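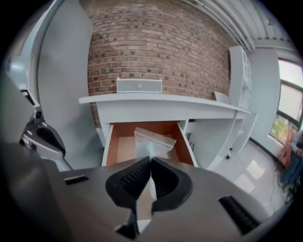
On 16 Sep 2026, a list member wrote:

> I couldn't make the open day at Zasden and I'm kicking myself. Was it worth the drive? I went to one of these a few years back and it was an arm behind glass moving blocks from one tray to another, with a guy in a polo shirt talking over it. Did they let you touch anything? And does the hand-held gripper stuff hold up when you see it up close, or is it mostly video editing? My club would like to try something similar with cheap parts, so any detail at all is welcome.
>
> Also, is it true they want to run another one?

Yes, yes, yes, and go to the next one! I was there from the doors opening until they started turning off the lights, and I would have stayed longer.

To your first question: you get to touch nearly everything. The Zasden people put you in front of a white desk along a brick wall, hand you a gripper, show you the trigger and let you have at it. The task at my station was the drawer. Pull it open, get the zip-top bag, set the bag on the desktop, push the drawer shut. That's all, and I could have done it all day. A clear plastic bag in a drawer is a miserable thing to grab. It slides, it folds over, and the top edge stands up right where you think you have a good grip and then you have a pinch of nothing. My first two tries were a mess and my third was only slightly less of a mess.

I had read the Gilach write-up before I went (the one posted here in July) and I thought I understood it: a person does the job with the same fingers the robot will use, a camera on the gripper records what the fingers see, and the recordings go into training. Fine. But holding it is different. You stop using your wrist the way you normally would. You start coming in lower and squaring up to the drawer before you close the fingers, and after ten minutes I caught myself leaning my whole body instead of bending my arm. The woman running the station told me almost everyone does it.

They're up to 3000 recorded runs for the desk tasks, and 600 of those are the drawer alone. The ones from the open day get looked over by hand before any of them go in with the rest. Mine are probably in the trash, and fair enough.

After lunch they ran two grippers at the same desk, which was my favorite part. One person works the drawer and the other deals with whatever comes out of it. You'd think they would bump into each other constantly, and for the first few runs they do, and then people fall into a rhythm without talking much. Watch for the square black-and-white marker on top of the gripper if you go. They talked about markers for a good while, and I took more notes on that than on anything else.

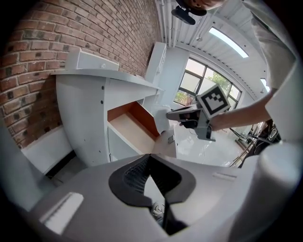

Someone beside me asked whether the robot would get confused by a left-handed person's recordings, and it set off the best conversation of the day. The short answer was no, they want them, and they'd take more if they could get them. The longer answer was that the approach angle comes out different, and if every run comes in from one side you get a robot that only knows one side. I'm left-handed, so I went back and did another set.

On whether it's video editing: they ran the arm live on the drawer in the other room, no cuts, with all of us standing there. It missed the handle once, backed off and got it on the next try. The bag took it a while. I found that more convincing than a clean run would have been, and the room clapped anyway.

For your club, a few things from my notes:

- Budget for fingers. The soft pads wear out faster than anything else.
- Keep your cables out of the way. Mine caught on the drawer front more than once.
- The Marinho mount that people here keep recommending fits, but you have to file down one tab.
- Start with a drawer. It's a better first task than a cup, in my opinion, and I'll argue about it with anyone on this list.

As for another one, they said they'd like to, and that the sign-up would go out through Anen like last time. We had 187 people through the door, so put your name in early. I have a spare seat in the car if you don't want to drive.

I typed up the marker notes too, four pages, pretty rough. Write me off list and I'll send them over.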